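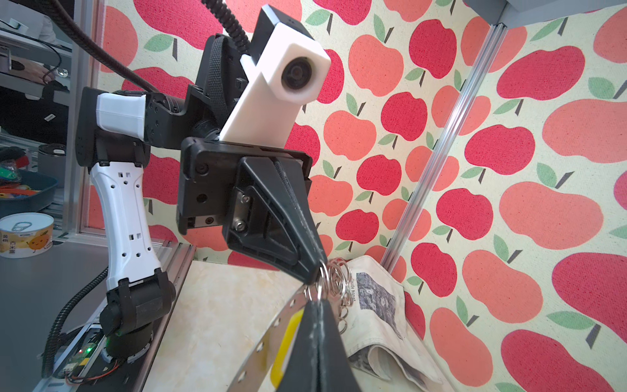

1/ Right, budget thread, as promised to Arif Mollah, who has been asking since December what a second bench would cost us. Make a cup of tea, I do go on a bit.

2/ The arms are the bit everyone asks about and they're the easy bit! You get a quote, you swallow, you sign. It's the small stuff that crept up on me: rails, brackets, cable, spare fingers, something decent to cover the walls.

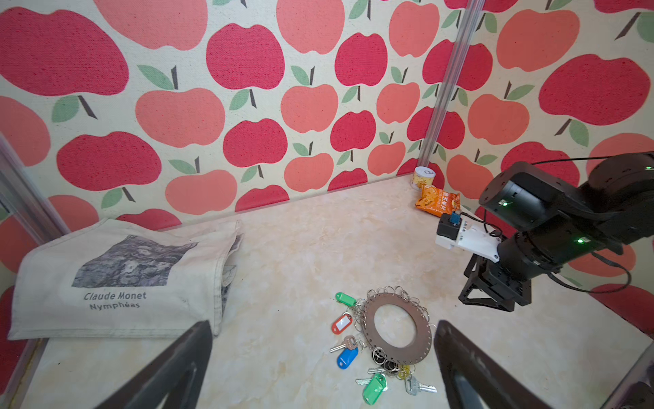

3/ Props get their own line this time. Keys, split rings, coloured tags, a tote bag, a bag of corn chips, a tin. Last year I put all of that under "misc" and Anwara Kodikara (quite rightly) sent it back. I've asked for £100, and I'd like a few spare key tags out of that please.

4/ Gripper fingers: Beltska quoted £292 for a set of 13, delivered. Prernus were a touch cheaper per finger but wanted a bigger order than we have drawers for. Going with Beltska unless somebody talks me out of it by lunch.
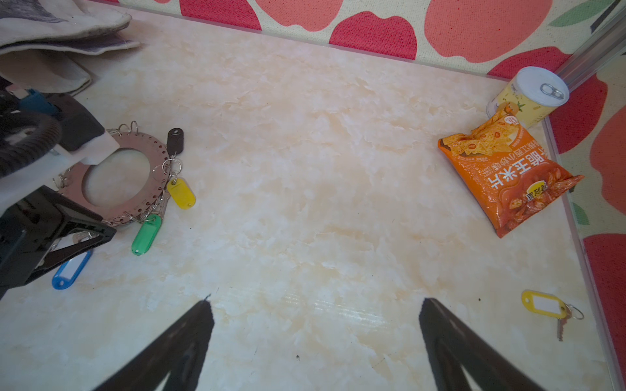 ## 5/ Two arms or one?

I did price a single-arm bench, I promise. But handing a bunch of keys from one gripper to the other is exactly the sort of job we want to do more of, and you can't do it with one arm however nicely you ask. So it's a pair, with a wrist camera on each. 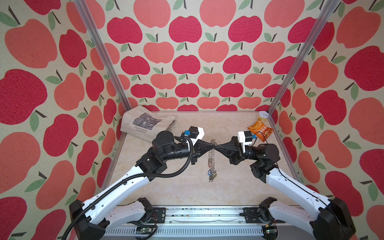 ## 6/ What's left to settle

Frame, rails and fixings come to £1,022 from Căpraru, and that's with me putting it together myself over a couple of evenings. Still waiting on Debashish Dissanayake for the power supply price. If you've bought aluminium posts lately and think I'm being overcharged, do shout, my replies are open and I'm very happy to be told!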